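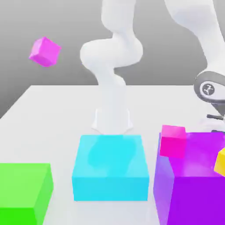

Green, cyan and purple boxes on the pale tabletop, rendered.

November 23, 2021

Dye notebook, Zurkwood workshop

Second round of the walnut hull and madder tests, and I'm so pleased with how these came out! Writing it all down before I forget which pot was which.

Wool is the Kostow two-ply again, scoured last night with a little soda ash and left to soak until morning. Total dry weight for the batch was 969 g, split into 6 skeins as evenly as I could manage. Skein 4 is a bit heavy. Left it that way, didn't want to cut it.

Mordant: alum at the usual strength with a spoonful of cream of tartar in each pot. Brought up slowly, held just under a simmer for an hour, then cooled in the pot with the lid on. The water here is hard and I keep meaning to try rainwater for the madder. The barrel is full, so no excuse next time.

Madder pots (skeins 1 to 4)
Kept the heat low the whole way, and wow, what a difference. Last round I let the pot get too hot and everything drifted toward brown. This time skein 1 is a proper brick red, with a bit of orange where it folded over the rod. Skein 2 had chalk in the bath and went deeper and cooler, closer to the old rug we keep on the cutting table. Skein 3 was the exhaust from pot 1, a soft coral, and I think it might be the prettiest thing on the rack. Skein 4 got a dip in iron water afterward. Two minutes was plenty. It saddened right away to a plummy gray-red and I pulled it out quick.

Walnut pots (skeins 5 and 6)
Hulls were from the Macedo orchard, soaked since early in the month and smelling like it (sorry to anyone who used the sink). No mordant needed for these but I'd already done all six, so on we go. Skein 5 is a warm dark brown, very even. Skein 6 came out streaky near the ties. I had tied it too tight, plain and simple. Looser figure eights from now on, and four ties per skein instead of six.

Rinse: all skeins cooled in their baths first, then rinsed until the water ran clear. The madders took forever! Walnut was done in three changes of water.

Light test: small snips from each skein are wound on the Jekum cards, half under foil, in the south window. Please leave them there even if the shelf looks messy. I'll check them every week and write the changes in here.

To do
- rainwater madder bath, same weight of root, same timing
- try the chalk at half the amount, skein 2 felt a little harsh once dry
- label the iron jar, it looks exactly like the vinegar jar
- strain and freeze the leftover walnut liquor
- more cotton ties, we're nearly out
- find out if the bigger pot can be repaired, the handle wobbles when it's full

One more thought on the coral. If the exhaust bath is that good after one skein, a second exhaust could give a real peachy pink, and paired with the iron-dipped one that would make a gorgeous striped yoke. I saved the bath in the lidded bucket under the bench and I'm putting a half skein in tomorrow morning.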